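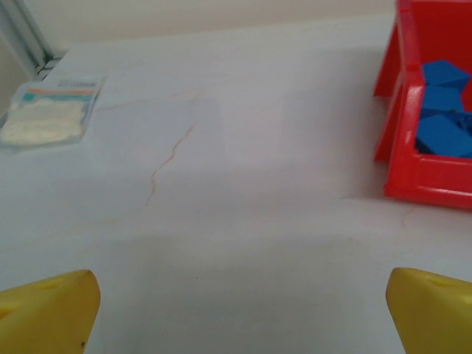
Sorting project is where most of the term's hours went, so starting there. Task is the same one we wrote into the Kallunine grant proposal: arms pick toy bricks off the table and drop them in a red bin by color. Blue was the first color the students took on, and blue bricks piled up in the bin corner is what they like to show visitors. Imani Bakilana has the beginner group, Nam-gil Heo the second years. 24 students signed up at Skascombe, 2 moved away in March, rest still coming.

Where we stand

Single arm, one color: 80 percent of picks land in the right compartment. Target was 70 so we are over.
Two arms, mixed colors: not there yet. Arms get in each other's way over the bin, students wrote a simple take-turns rule, one arm goes in and the other holds back with its gripper open over the table. Slow but no crashes since.
Green and yellow each get thier own compartment now. Yellow and orange-yellow bricks still confuse the color check, esp. late afternoon when the light changes. Flurina Danzer's team is on it.
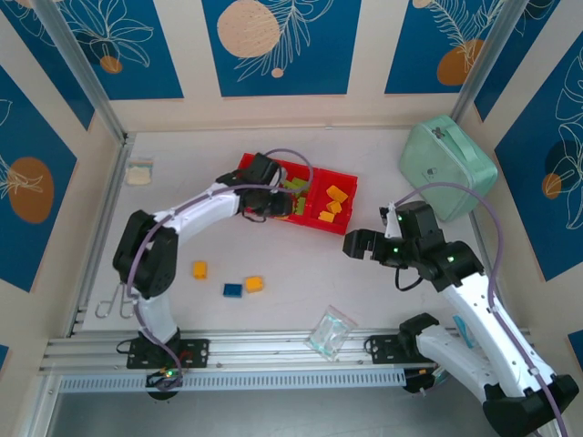 Problems / delays

Bricks lying on their side or upside down. Gripper closes on an edge and slips. Second years want to sort these into a seperate "hard" list and practice them alone first, I said fine. Big mixed piles are the other trouble, the arm goes for one brick and shoves the neighbors along.

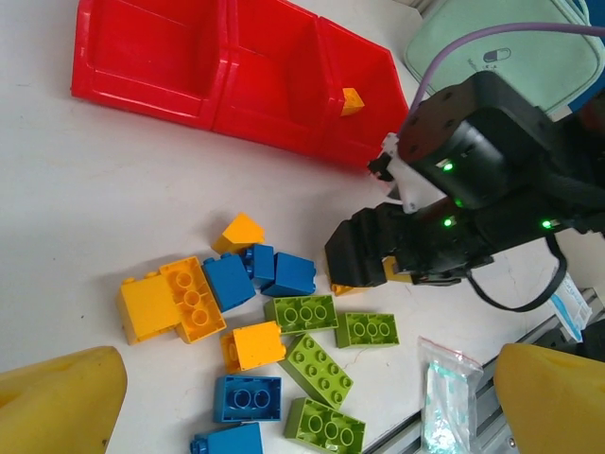

Remo Reisinger suggested spreading the pile with a sweep before picking. Students tried it on paper, code is half written. Will report next time.

Replacement finger pads came late from Padilla, cost us two sessions. No change to budget total, moved a little from travel to parts.

Next

Mestholm student showcase, each team gets a short slot. Rupert Baumgartner is handling the bus and forms.
Mixed color run with both arms, start to finish, no adult touching the keyboard.
Student log books scanned and sent to you with the final report.

Need from you: ok on the travel to parts move, and whether you want names left out of the log books. Can call any day after 3 pm.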